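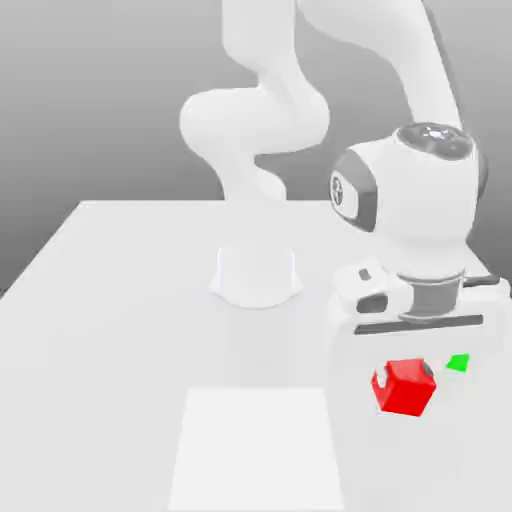 Off-white or gray for a small home office?

drundov32
Repainting a north-facing room, 2 windows. I have a quart of Stoko gray left from the hallway and my wife wants off-white. Which one holds up better in winter light?

mflores
Off-white. Gray on a north wall goes blue by February. I did mine in gray and repainted it within a year.

Tijani
Disagree. Depends on the undertone. A warm gray is fine, and it hides scuffs behind a desk chair.

mflores
Scuffs wipe off if you buy satin. He said leftover hallway paint, so he doesn't get to pick the undertone.

drundov32
It's flat, not satin. No idea on the undertone — the label is gone.

ovov_k
A quart won't do a whole room anyway. Paint a 3 foot square of each and leave it up for a week.

Tijani
Agree with the test squares. Still say gray.

drundov32
Squares are going up tonight. Do I need to prime over old yellow?

mflores
Yes. One coat.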